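The desk that was going to be a table

When we moved in, the grey table was going to be for dinners. I had a whole picture of it: candles, a nice bowl, friends leaning back in their chairs. By February it had a mouse on it, and where a mouse goes the rest of the office follows.

I bought it for the top, a dark stone pattern with faint veins running through it. The shop called the finish Lullon, a name that tells you nothing and adds a bit to the price. It hides crumbs beautifully. It also hides pen lids, black earphones and anything else you might need in a hurry, so my first rule was that small things had to live on something pale.

Hence the mouse pad. I am a grown woman with a pension and I work on a light blue sky with clouds and a yellow sun.

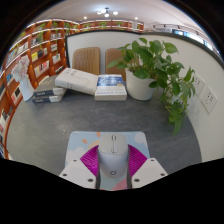 I did look at sensible ones. Plandiso had a page of them, 12 shades of what I'd call wet pavement, and I got as far as the basket before asking myself who exactly I was trying to impress. The sun came home with me.

Then there are the books. My friend Nadhirah Lumenta, who has opinions about surfaces, told me that a table needs "some weight at the back". I took this to mean books. The big dark ones with the gold on them look extremely learned and I have read 202 pages of the first, a fact I mention whenever anyone glances at it. The rest is waiting for a long illness.

The flowers were her idea too. I kill real ones at a rate that upsets people, so these have the great merit of not needing me. They went into the white pitcher after it failed as a pitcher, being so heavy when full that pouring squash turned into a wrist exercise. It's much happier now.

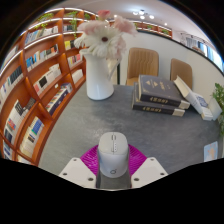 The mouse, the pitcher and my unread library.

We eat on the sofa. Dinner for friends has been moved to the summer, when I plan to say it's nicer in the garden.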